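Courses > Public History > Unit 4 > Handout: The House Museum and Its Missing People

We use cookies to remember your settings. Accept | Manage

Unit 4. Who gets a room?

Most house museums begin with the owner's bed. The owner slept in it for a few decades, a plaque tells us so, and the people who changed the sheets appear on the way out, near the umbrella stand. Our case this week is the Clorden House, home of a family of button makers and, for 17 years, of their cook.

The current tour script runs to 463 lines. Look for the cook. Bring a snack.

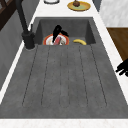
Elfriede Janssen objects that a script can only use what the archive kept, and that no one at Clorden thought a cook's letters were worth a drawer. Fair enough. But the archive did keep 167 receipts, many in the cook's handwriting, and a receipt is a kind of letter – just one with more onions in it.

Compare the Manalo boarding house, where the guides start in the kitchen and reach the parlor last, if there's time. Visitors complain that they never see the good china.

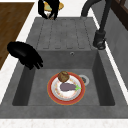

The receipts also give prices and dates, so you can follow a bad winter through to March by watching the meat get cheaper. Use them the way you used the ledgers in Unit 3.

For next class: rewrite one room of the Clorden tour in 500 words. The bedroom is taken.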